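生活環境学部 共通科目「食品流通論」
第4回 講義資料　青果物の収穫後管理と出荷容器

担当　ドロレス・ナカムラ

1　今回の到達目標

青果物が収穫後も呼吸と蒸散を続けることを理解し、品目ごとの品質低下の要因を説明できるようになること。あわせて、出荷容器の選択が流通経費と廃棄率に及ぼす影響を、産地の事例に即して検討できるようになることを目標とする。前回扱った卸売市場の機能については既習として進めるので、欠席者は第3回資料に目を通しておくこと。

2　収穫後の生理

青果物は収穫によって水分と養分の供給を断たれるが、細胞の活動は停止しない。蓄えた糖や有機酸を消費して呼吸を続け、熱と二酸化炭素を放出する。呼吸量は温度に強く依存し、品温が高いほど消耗が早まる。収穫直後の予冷が重視されるのはこのためである。

蒸散による水分の損失も品質に直結する。葉菜類は表面積が大きく、萎れが外観に現れやすい。根菜類を葉付きのまま出荷する場合には、葉からの蒸散が根部の水分まで奪う点に注意を要する。葉付きの荷姿は鮮度の目印として消費者に好まれる一方、日持ちの点では不利となる。産地はこの両面を勘案し、出荷先までの所要時間に応じて葉を残すか切除するかを決定している。

エチレンの作用については、教科書の該当章を参照のこと。トマトのように成熟に伴ってエチレンを生成する品目を葉菜類と長時間同じ空間に置くと、葉の黄化を促すおそれがある。短時間の陳列では影響が小さいが、貯蔵庫では区画を分けるのが原則である。

3　低温障害

低温管理はすべての品目に一律に適用できるものではない。熱帯・亜熱帯を原産とするナス、キュウリ、サツマイモなどは、凍結しない温度であっても、一定以下に長く置かれると陥没や変色を生じる。障害は低温下では目立たず、常温に戻した後に現れることが多いため、流通の川下で初めて発見され、責任の所在をめぐる争いの原因となりやすい。

4　出荷容器の種類と特徴

出荷容器は、内容物の保護、荷役の効率、情報の表示という複数の役割を担う。国内では段ボール箱が広く用いられ、軽量で印刷が容易である反面、吸湿による強度の低下が避けられない。予冷庫から出した際の結露によって底が抜ける事故は、夏期に集中する。

プラスチック製の通い容器は洗浄して反復使用でき、積み重ねの強度にも優れる。ただし、回収と洗浄の体制が整わなければ経費面の利点は得られない。木箱はかつて主要な容器であったが、現在では一部の品目や、直売所等における陳列用としての利用が中心である。複数の品目を取り合わせて盛る場合には、果皮の軟らかい品目に荷重がかからない配置とする。

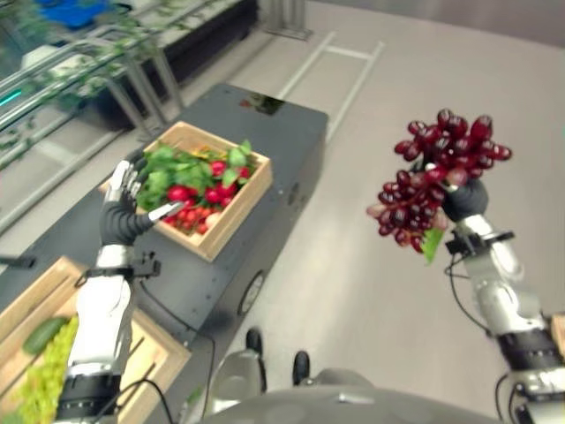
図1　木箱に盛り合わせた葉物野菜、赤いラディッシュ、小粒のトマト

容器の内寸は、品目の規格とパレットの寸法の双方から定まる。寸法が不統一であると荷台に隙間が生じ、積載効率が低下するうえ、輸送中の荷崩れを招く。標準化が進まない背景には、産地ごとに選果施設の仕様が異なり、容器の変更が設備の改修を伴うという事情がある。

5　事例　リス地区における通い容器の導入

リス地区の共同出荷組合は、葉根菜類の出荷にあたり、段ボール箱から通い容器「オーラ」への切り替えを実施した。参加農家は60戸、初年度に用意した容器は462個である。集荷と回収は運送会社カムポートが一括して受託し、納品の帰り便で空容器を引き取る方式を採った。

導入後に問題となったのは容器の滞留である。8月の点検では、納品先の店舗に留め置かれた容器が200個を超え、農家への配布に不足が生じた。組合の出荷担当であったジャド・クーリー氏は、容器に管理番号を付し、店舗ごとの残数を伝票に併記する方法に改めた。翌月の点検で店舗側に残っていた容器は4個であった。

この事例からは、通い容器の成否が容器自体の性能よりも回収の仕組みに左右されることが読み取れる。一方で、伝票への記入は店舗側の作業を増やしており、その費用を誰が負担するかは未解決のまま残されている。

6　用語

予冷　収穫後、出荷または貯蔵に先立って品温を速やかに下げる処理。強制通風、差圧通風、真空冷却等の方式がある。
蒸散　植物体の表面から水分が水蒸気として失われる現象。
荷姿　包装および容器を含めた、出荷時の貨物の外形。
通い容器　出荷元と納品先との間を往復して反復使用される容器。

7　課題

任意の野菜を一品目選び、収穫から店頭に至るまでの温度管理と容器について、A4判用紙2枚以内にまとめること。産地の公表資料または店舗での観察に基づき、出典および観察の時間帯を明記する。店舗内で撮影を行う場合は、必ず事前に店舗の許可を得ること。

提出先は215教室前のレポート箱とし、次回講義の開始時刻をもって締め切る。電子メールによる提出は認めない。

次回は青果物の価格形成を扱う。教科書の図表を用いるため、各自持参のこと。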